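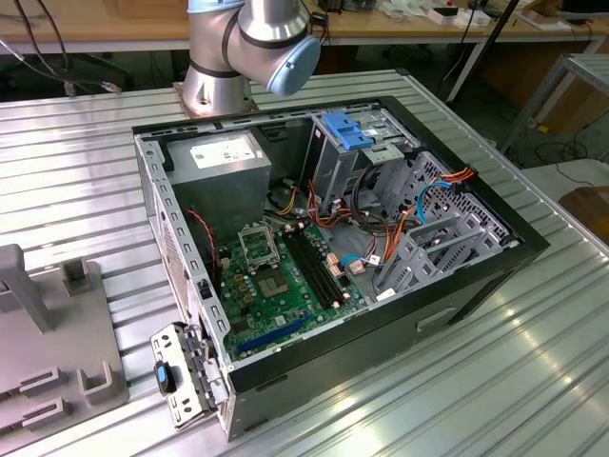
Noman posa le tournevis et souffla sur ses doigts.

– Alors, tu le vois ?

Je voyais surtout un ordinateur couché sur le flanc, le ventre à l'air, et mon ami penché dessus comme un gamin devant un aquarium. Il avait ce sourire que je lui connaissais depuis l'école, celui des veilles de grandes vacances. Il me montra le socle du processeur, vide, son petit levier relevé, puis les deux longues fentes noires de la mémoire, vides elles aussi.

– Tout est à faire ! C'est magnifique, non ?

Et le plus beau, c'est que je commençais à trouver ça magnifique moi aussi. Ces câbles orange qui filaient jusqu'à la cage des disques, le vert de la carte mère, les attaches bleues – on aurait dit une petite ville vue d'avion, avec ses avenues, ses entrepôts et sa centrale électrique dans un coin.

La machine venait de chez Rotent, la boutique de Naveed Virk, au bout du quai de Nostby. Naveed en demandait 30 couronnes. Noman en avait donné 200, parce que dans cette tour-là, autrefois, le vieil Ottó Lengyel avait composé toute la musique du cinéma Pellow. Ottó n'avait plus rien écrit depuis. Il prétendait que les ordinateurs neufs lui coupaient les idées, qu'ils répondaient trop vite.

– On la lui remonte pour le mois d'août, dit Noman. Le même boîtier, la même carte, et de la mémoire toute fraîche. Il ne pourra plus dire non !

Il ouvrit un sachet et en sortit la première barrette, qu'il tint par les bords, avec une délicatesse que je ne lui avais jamais vue pour autre chose. Il me la tendit.

– À toi.

– À moi ? Mais je vais tout casser !

– Regarde l'encoche, aligne, appuie. Plus fort que tu ne crois.

J'alignai. J'appuyai. Rien. J'appuyai encore, les dents serrées, certain de fendre la carte en deux, et soudain – clac ! Quel bruit merveilleux ! Un petit bruit net, définitif, comme une porte de voiture un matin de départ. J'ai réclamé la deuxième avant même d'avoir repris mon souffle.

Le processeur, Noman se le réserva. Il le descendit bien droit, le lâcha presque sans le lâcher, rabattit le levier et resta un moment la main posée dessus. Puis il alla chercher le radiateur, la pâte, une lampe plus forte, deux cafés, et nous avons oublié de les boire.

Il faisait nuit quand il brancha enfin l'écran. Je tenais le cordon d'alimentation, Noman tenait ma manche. Le ventilateur hésita, partit, trouva son souffle. Une ligne blanche apparut, puis une autre, et tout en bas le nom d'un dossier : « valse_1264 ».

Noman décrocha le téléphone.

– Ottó ? Oui, je sais l'heure qu'il est. Écoutez.

Et il tendit le combiné vers la machine qui ronronnait.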